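Folding trousers after school: a talk with the Cronin robotics club

The robotics club at the Cronin school in Bokinthorpe meets two afternoons a week. It has 10 members, and this year they chose one task for the whole season: a robot arm must take a garment from a flat surface and fold it. I met Daiane Pacheco, who teaches design and technology and leads the club, together with two of the older pupils, Thaís Meireles and Everaldo Peixoto.

I asked first why they chose clothes. Mrs Pacheco laughed a little before she answered.

"In October we made a list of jobs from home that the pupils dislike," she said. "Folding was at the top. I told them it is a very hard job for a machine, and I think that decided it."

The year before, the club had worked with blocks and plastic cups. Everaldo remembers this with some pleasure. "A cup is always a cup," he said. "You measure it on Monday and it has the same shape for the rest of the year. With cloth you must look again each time."

The work is divided in a simple way. Thaís and two others are responsible for the fingers, which they draw themselves and print in yellow plastic. Everaldo's group guides the arm by hand through the fold and keeps the recordings, from which the program will learn. The youngest members check each recording and write in a notebook if it is good or must be repeated. The notebook has now 104 entries.

Thaís told me that the open pattern in the sides of the fingers was her idea. "The first ones were full inside and they took a long time to print," she said. "I cut pockets in the drawing and left ribs between them. My father said they look like a bridge."

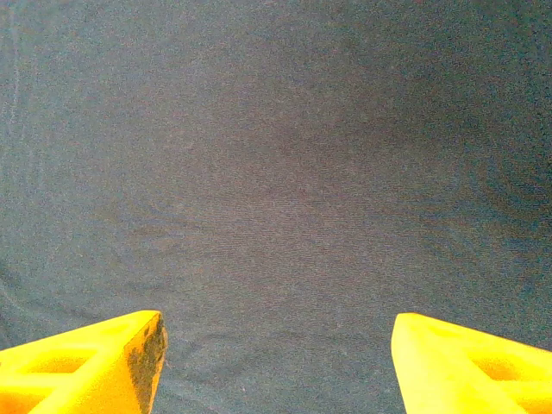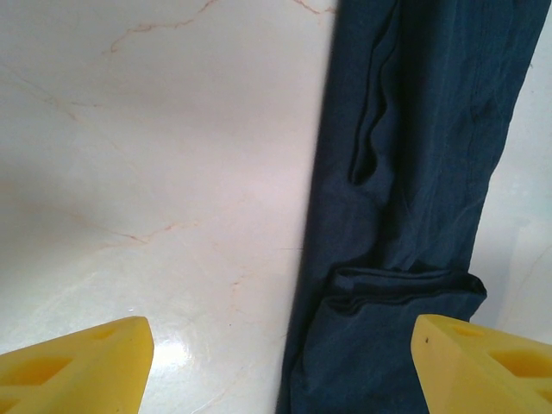 Dark blue cloth and the club's yellow fingers, held open in both views.

What is the most difficult part of folding for the robot?

"To take only one layer," Thaís said. "When the fingers close, they can catch two layers, or they slide and catch none. We try to come in low, at the edge, and close slowly. The rest of the fold is easier if this first grip is good."

Everaldo added that wrinkles are also a problem, but a smaller one. His group has agreed that every person must put the garment down in a different way before a recording, sometimes straight and sometimes turned. In the beginning they all placed it very carefully, and the program learned only this one position. "Then my sister's group put it a little to the side," he said, "and the arm folded the air."

I was curious about the money. The club received 2,000 pounds from Lullach, a local firm that repairs packing machines, and most of it went to the arm. One of the engineers there, Mirela Frota, comes when she has a free afternoon. Mrs Pacheco says that she is strict about safety and patient about everything else. "She lets them make the mistake first, if it is a safe mistake. I am still learning to do that."

The club will show the project at the Prornar schools meeting on July 19, 2025. Each team has 10 minutes at the table and must answer questions from the judges afterwards. Thaís is not afraid of the questions, but she would like to print one more pair of fingers before then, with a softer surface at the tips. Everaldo would prefer that she changes nothing.

"If the fingers change, my recordings are old," he said.

"Only some of them," said Thaís.

They have not settled this yet. Mrs Pacheco has asked both of them to write their reasons on one page and bring it to the next meeting, where the whole club will vote.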